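Been asked again whether a machine could tidy up after my grandkids yet, so settle in, this may take a few posts.

Clearing a table is the chore I always come back to. Four little wooden pieces, a goblet and a cube among them, and any toddler could manage it - well, on a good day.
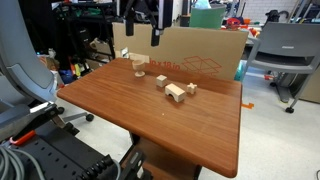 My own feeling is that we're a fair way off. Picking up a block is one thing, but knowing which cupboard it lives in and getting there without bowling over the dog is quite another, and I'd want all of that before I parted with my savings.

I'd happily start small, mind you. Blocks first, then spoons, then maybe one day the good glasses.
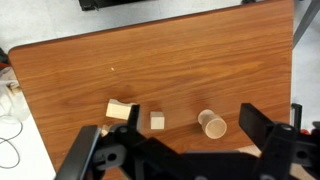

Shireen Moodley reckons she'd settle for one that pairs socks, and it can take all night if it likes.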